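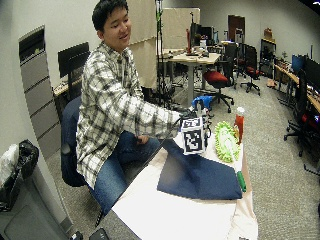 August 2011 – the bread month

I've let this diary go for ages and now I have too much to put in it, so it's going to come out in whatever order it comes out. It's twenty past nine at night, the kitchen windows are open, there is a moth in here with me and I have flour in my watch band.

So. Bread. I've been trying to make the same loaf since March, the one from the bakery on Lavier Street back when I lived over the dry cleaner. Dark crust, big uneven holes, a little sour but not so sour it makes your jaw ache. I must have eaten two of those a week for three years and I never once asked how they made it. Then I moved out here to Pelmont, where the choices are the grocery store bread and the other grocery store bread, and I got it into my head that flour and water and salt can't be that hard.

Ha!

The starter was the first problem. I killed one in April by leaving it on top of the refrigerator, where it got much warmer than I figured, and a second one in May by going to my sister's for a week and forgetting it existed. The one I have now came from Oriana Ulloa at work, who gave it to me in a jelly jar with a piece of masking tape across the lid saying FEED ME FRIDAY. She's had hers going for nine years. It was bubbling up to the rim by the time I got it home on the bus, and I had to hold it upright in my lap under my jacket like a stolen hamster.

Since then I've baked every weekend except the Fourth of July one. Most of them were fine to eat. One was so flat I cut it into strips and toasted it and told people it was flatbread (they liked it!). One had a hole under the top crust so big you could have put a plum in it. Mom would have said the baker slept in there, which I hadn't thought of in years, and I stood at the counter and laughed and then got a little teary, and then I ate it with butter.

Anyway, the thing I wanted to get down is what happened with the water. I'd been using the same amount all along because the library book said to, and the library book is from England and I think their flour must be different from ours. My dough was always stiff. I'd fold it and it would just sit there looking at me. Oriana kept telling me wetter, go wetter, and I kept nodding and not doing it, because wet dough gets on everything and I had just cleaned out the drawer pulls with a toothpick.

This morning I finally did it. I added water until I was pretty sure I'd ruined it. It was like trying to fold a bathmat. I wet my hands, I did the stretching thing, turned the bowl, did it again, left it alone, came back in half an hour, and by the third time it had gone smooth and wobbly and was holding itself up. I actually said "oh, hello" out loud to it.

I went to work with it in the refrigerator. All day I kept thinking about it down there in the dark. Tamsin Holloway caught me staring at the wall by the copier and asked if I'd had bad news.

Work itself was nothing much. The Fitzsimmons invoices came back again with the wrong address on them, so that was my morning, and then a long lunch on the steps with Tamsin, who is trying to decide whether to get bangs. I said yes. I always say yes to bangs and I'm never the one who has to live with them. She's going on vacation the week after next and wants me to water her tomatoes, and I said I would if I can keep whatever ripens while she's gone. We shook on it.

Got home at six, turned the oven up to 525 with the big pot inside, and let it heat for 40 minutes. That's hotter than the book says too. The whole house was like the inside of a shoe. It was already a sticky day and I had every fan going and still had to go stand on the back step with a wet washcloth on my neck. Mrs. next door was out with her hose and called over to ask was I baking in this heat, and I said yes, and she just went on watering.

Getting the dough into the pot was the scary part. I'd floured the towel but I guess not enough, because one side stuck and I had to peel it off with a butter knife while the other side was already sliding. It landed crooked, half up the wall of the pot. I slapped the lid on and swore and burned the side of my thumb, which is fine, it's only a little line.

And then I took the lid off and it had gone up! It had really gone up. It was crooked, yes, it leaned to one side like a hat, but it had split open along the top where I'd cut it and the edge of the cut had lifted and was turning brown. I left it in until the crust was nearly mahogany. I've always chickened out before and pulled it early. When I set it on the rack it crackled. I've read about that and thought people were exaggerating, but it does, little ticks and pops, and I turned the fans off so I could hear.

You're supposed to wait until it's cool. I lasted a while. I washed the pot, I wiped down the stove, I looked up Flimalport on the map because I still haven't settled where to go in October and Tamsin swears the ferry is cheap. Then I cut the end off.

It isn't the Lavier Street loaf. It's close in the crust and close in the smell. The middle was a touch gummy, I think from cutting it too soon, and it could use more salt. But the holes were right, all different sizes and shiny on the inside, and when I chewed it there was that sourness right at the back, just for a second. I had three slices. I had one plain, one with butter, and one with butter and the last of the apricot jam, standing up, over the sink.

For next time: same water, more salt, flour the towel like I mean it. Maybe rice flour, Oriana says rice flour doesn't stick. Put dough in the pot on a piece of parchment so I can lower it down like a sensible person. Don't cut it for two hours, go for a walk or something.

Wrapped up half to take to Oriana in the morning. I also need to remember to bring her jelly jar back, I've had it 5 months and she's asked twice.

The moth is on the bread bag now. Bed.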